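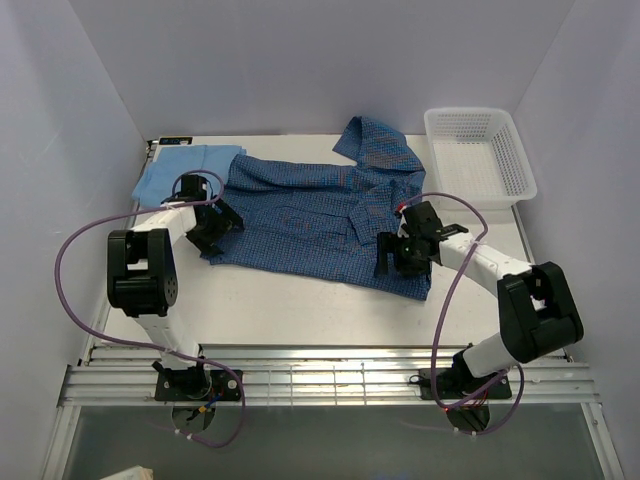 I own more shirts than any person with one neck can justify, and for years they lived on a chair. In March the chair gave way under them, which I took as a comment, and I've been sorting out my ironing and folding ever since. These notes go with the shirt picture at the top of the page. I meant to keep them to a line or two each, but folding brings out the bore in me.

**The shirt**

Blue check, long sleeves, buttons down the front. There's a faint reddish thread in the weave if you look closely, and I had to look closely, having always told people it was plain blue. Rumpled all over, with the collar up like a minor detective's.

**The pale blue cloth**

Light blue, flat, and much better behaved than the shirt. Part of the shirt has ended up on top of it. I use a cloth like this as a size guide: a folded shirt ought to come out no wider than the cloth folded in half. Mine often do, and then I fold the cloth differently.

**The basket**

White plastic, small square holes, nothing in it. I have two of them at home, one for things waiting to be folded and one for things that have been. In practice the first holds everything and the second holds the pegs. I bought them at the market in Mellgate, and they've outlasted a wicker one that cost three times as much and snagged every jumper it met.

**The table**

White top, which I recommend to anybody who folds dark things. You can see every bit of fluff, and you can see when a sleeve has crept underneath. On my old brown table I once folded a sock into a shirt and wore both to a christening.

## How I fold a check shirt

1. Do up the top button, one in the middle and the last one. Doing up all of them is for people with staff.
2. Lay it face down and smooth it from the middle outwards. Checks are handy for this -- if the lines wander, so has the shirt.
3. Bring one side in to the middle of the back, then lay the sleeve straight down along it.
4. Do the same on the other side. It won't match. Carry on.
5. Fold the tail up a few inches, then fold the whole thing up to just under the collar.
6. Turn it over and press the collar flat with your hand.

The collar is where most of mine go wrong. A collar that has spent the night standing up will want to go on doing it, so I turn it down before anything else touches the shirt. The curved hem is the other nuisance. I tuck it in at step five and don't look at it again.

## Boards, and other things I've bought

The Plandik folding board is four flaps of grey plastic that you flip in order. It does a lovely job on T-shirts. With a long-sleeved shirt it wants the sleeves crossed over at the back first, and by the time I've managed that I could have folded the thing by hand and put the kettle on. It now lives behind the wardrobe with the trouser press.

The Arain spray is meant to relax creases without ironing. I've found it makes a shirt smell of pears. For light creasing, hanging it in the bathroom while somebody has a long shower works as well, and costs only the hot water.

The Mullitz hangers are good, and I've no joke to make about them. Wide shoulders, no bumps. Anything I'm going to wear within the week goes on one of those and doesn't get folded at all.

## The count

On 6 May 2019 I finally counted what was in the cupboard: 29 shirts, of which I wear perhaps nine. The blue checks are the worst offenders. I seem to buy one whenever I'm cold or early for a train. Two are going to the charity shop once I've decided which two, a decision I have been close to making for a while now.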